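Minutes of the Residents' Kitchen Meeting, Wavholm House
June 21, 2023
Place: shared kitchen, second floor
Chair: Trilok Yadav
Minutes written by: the secretary of the second floor
Present: the residents of rooms on the second floor, and two persons from the third floor who use our kitchen while their sink is repaired. Apologies were received from the Prajapati family, who are traveling.

1. Opening and last minutes

The chair opened the meeting at half past seven. The minutes of the meeting in February were read. One correction was made: the sentence about the freezer should say "lower drawer" and not "lower shelf". With this correction the minutes were approved.

2. Matters from the last meeting

The second kettle was bought and is in use. The label maker was not bought. The chair explained that the price was more than we had agreed, and that paper tape with a pen is working well enough. The meeting accepted this and the matter is closed.

The window handle is still loose. The house office was informed two times by letter. Mr. Yadav will go to the office in person and ask for a date.

3. Money

The kitchen fund had 2,210 at the start of this period. We paid 300 for the repair of the oven door and 76 for cleaning materials, sponges and the new dish rack. The kettle was paid in February and is already in the earlier account. The receipts were passed around the table and one resident asked why the dish rack is not on the same receipt as the sponges. It was bought in a different shop, Prurkau, and the receipt is stapled behind the other one.

It was proposed to keep the monthly payment as it is. Agreed without vote.

4. Shared fruit and vegetables

This was the longest item. At present the fruit is kept in three different places: on the windowsill, in the cupboard over the refrigerator and in paper bags on the counter. Several residents said that they buy lemons or onions and find later that there were already some in the cupboard. There was also a complaint about potatoes which became soft and had to be thrown away together with the bag.

The chair proposed that shared fruit is kept in one open plastic basket on the counter, and that everything with a private owner goes to the owner's own shelf. A resident from room 32 preferred a closed box, as she has had trouble with fruit flies in the summer. Others answered that in a closed box the fruit is forgotten and becomes bad faster. A basket with slots lets the air come in from the sides and also from the bottom, and it can be rinsed in the sink.

There was a discussion about onions. It was decided that onions and potatoes do not go in the fruit basket. They stay in the cupboard, in the dark, and the cupboard door must be closed.

Decided:
Shared fruit goes in the blue basket. Small fruit such as grapes or berries goes in the refrigerator.
Fruit is put in without its plastic bag.
The person who takes the last piece of a fruit writes it on the shopping list.
The basket is emptied and washed when the kitchen shift changes.

The question of who pays for the shared fruit was raised again. It stays in the kitchen fund, but only for lemons, apples and bananas. Other fruit is bought by the person who wants it and can be shared if this person wishes so.
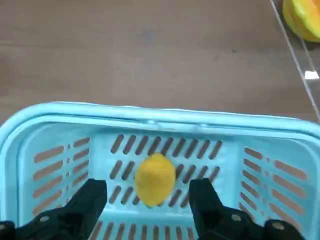
Question from the floor: Can a resident take a lemon from the shared basket for cooking a private meal?

The chair answered: Every resident may take what is needed for one meal, and a larger quantity, for example for making lemonade or jam, should be bought separately.

The resident thanked the chair and had no further question on this.

5. Counter and sink

It was repeated that the counter on the left of the stove must be free in the evening, so that hot pans can be put down. Toasters and rice cookers go back to the low shelf after use. The meeting asked for one more hook for towels. The third floor residents offered a hook which they do not need, and this was accepted with thanks.

The sink strainer is to be emptied by the person who washed last. The secretary will write this on the sheet above the sink in bigger letters.

6. Cleaning materials

The detergent Undent, which was tried since the last meeting, received mixed opinions. Two residents like it because it has almost no smell. One resident said that it leaves a film on glasses. It was agreed to finish the bottles we have and to decide after that.

7. Other matters

A baking tray with a dark handle is missing. If it is in somebody's room, please put it back on the oven without any need to explain.

Mr. Yadav asked that guests who cook in the kitchen be shown where the waste is separated. The paper bin had food in it again.

8. Actions

Trilok Yadav: visit the house office about the window handle.
Secretary: new sheet above the sink, and a short note with the fruit rules on the cupboard door.
Third floor residents: bring the towel hook.
All: remove private fruit from the windowsill before the next kitchen shift.

The date of the next meeting will be put on the board by the door. The meeting was closed at ten minutes before nine.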